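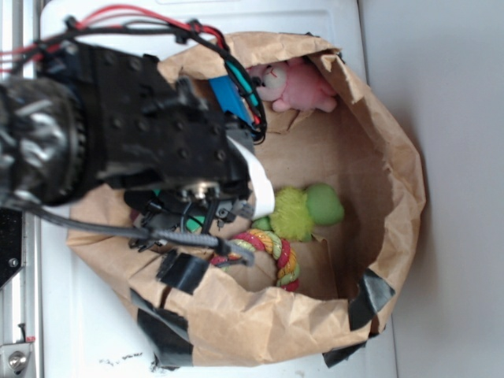
What does Sirel do?
It works out which object in a container an arm should pick next, and from what angle, then hands a checked path to your arm controller.

Sirel is grasp planning software for soft, odd-shaped and overlapping items. It takes colour video from one fixed camera and one wrist camera and runs on an ordinary Linux desktop with a mid-range graphics card. The licence covers one arm.

Choosing the target

Sirel outlines each item it finds in the fixed view and scores it for reach, clearance from the walls and how much of it is covered. Plush toys, blocks and rope are all handled by the standard model. You can set an order of preference by colour or size, or leave the planner to choose.
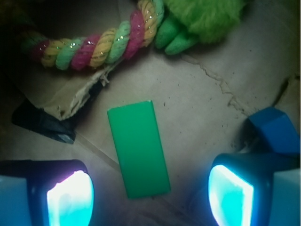 Once a target is picked, the wrist view takes over for the last 70 mm of the approach. Finger position is corrected 100 times a second. If the item has shifted too far from the plan, the arm backs off and Sirel starts again from the fixed view.

Soft-walled containers

Most planners want a rigid bin with known measurements. Sirel maps the rim and the floor from the camera instead, so paper bags and cartons can be used as they are. Folds and flaps are treated as surfaces to avoid unless you mark them otherwise.

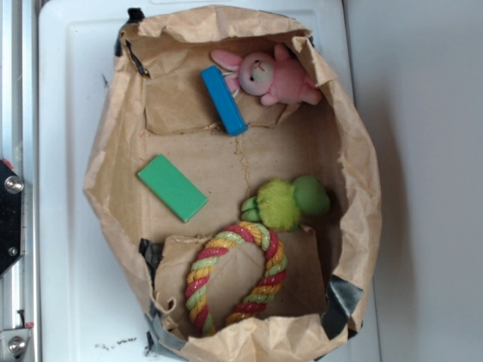

Droron log viewer

Every licence includes Droron, our tool for replaying a pick. Both camera views play beside the planned path and the gripper commands, and you can step through one cycle at a time.

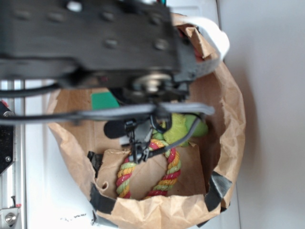
Logs are saved to a local drive and never uploaded. Old runs can be planned again with new settings, a handy way to check a change before it goes near the arm. Simão Garcia's setup guide for Droron comes with the download.

Specifications

Version: 7
Planning time: around 367 milliseconds per pick
Cameras: one fixed, one wrist
Arm drivers: Losine, Ahuja
Interfaces: Python, C++
Support: email, 12 months included

The Ahuja driver was added in July and needs the current controller firmware.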